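# Plier une maille marine — galerie

Page 4 de notre carnet sur le soin du linge. Les pages précédentes traitaient du lavage à froid et du séchage à plat. On passe maintenant au pliage, avec une seule pièce : un vêtement en maille bleu marine, légèrement chiné, qui porte un lettrage blanc.

La maille se plie autrement que la chemise. Elle glisse, elle reprend du volume, et un pli posé trop vite se retrouve de travers une fois dans le tiroir. Il faut donc une surface dure et dégagée. Un lit convient mal, le matelas cède sous la main et les bords ne s'alignent pas. Une table en bois clair fait très bien l'affaire, à condition de l'essuyer avant : la moindre miette se voit sur du marine. 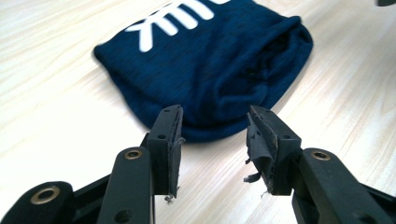

*Texte et mise en page : atelier Purdale, mars*

En boule, le vêtement forme un petit coussin rond. Sur le côté droit, le tissu rentre vers l'intérieur et fait des plis profonds. C'est un bon point de départ pour repérer l'épaisseur de la matière : plus le creux est marqué, plus il faudra lisser avant de plier.

Quand on part d'un vêtement en boule, l'ordre que nous suivons est le suivant :

- chercher l'encolure et la tourner vers le haut de la table ;
- étaler le corps, face imprimée contre le bois ;
- lisser du centre vers les côtés, à plat, sans tirer sur les bords ;
- rabattre les manches sur le dos ;
- ramener les côtés, puis remonter le bas.

Deux remarques sur le lettrage. Les grandes lettres blanches supportent mal un pli qui les traverse, surtout si la pile reste plusieurs mois au fond d'une armoire. On place le pli au-dessus ou en dessous, même si le rectangle obtenu est un peu plus long que les autres. Et on ne repasse pas directement dessus — un linge fin entre les deux suffit.

Pour la largeur, nous nous réglons sur les boîtes Halliday, dont nous avons 2 modèles au cellier. Le petit demande un pliage serré, le grand laisse de la marge. Ceux qui rangent à la verticale ajouteront un dernier pli en deux pour que la pièce tienne debout.

Les parties côtelées se traitent à la fin. La côte est plus élastique que le reste et se rétracte dès qu'on la lâche. On la pose, on appuie quelques secondes, on laisse reposer. Si elle remonte, on recommence sans défaire l'ensemble.
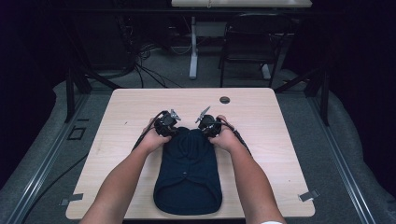
Une forme parfaitement rectangulaire n'est pas nécessaire. Un bas un peu arrondi ou un haut plus étroit ne gênent pas dans un tiroir, tant que l'épaisseur reste à peu près égale partout. C'est elle qui décide si la pile penche ou non.

Le manuel ménager Neltuvum, dans l'édition de 1960 que nous gardons à l'atelier, consacre sa page 119 aux lainages. Il conseille d'intercaler une feuille de papier de soie entre chaque pièce. Nous le faisons pour la laine fine, pas pour les mailles de tous les jours, qui sortent et rentrent trop souvent.

Pour le rangement de longue durée, prévoir un sachet de lavande Jokomance dans le fond de la boîte, sans contact direct avec le tissu, et vérifier que le vêtement est bien sec aux coutures. Les pièces lourdes vont en bas, les claires et les foncées dans deux piles séparées.

Page suivante : les écharpes et les bonnets.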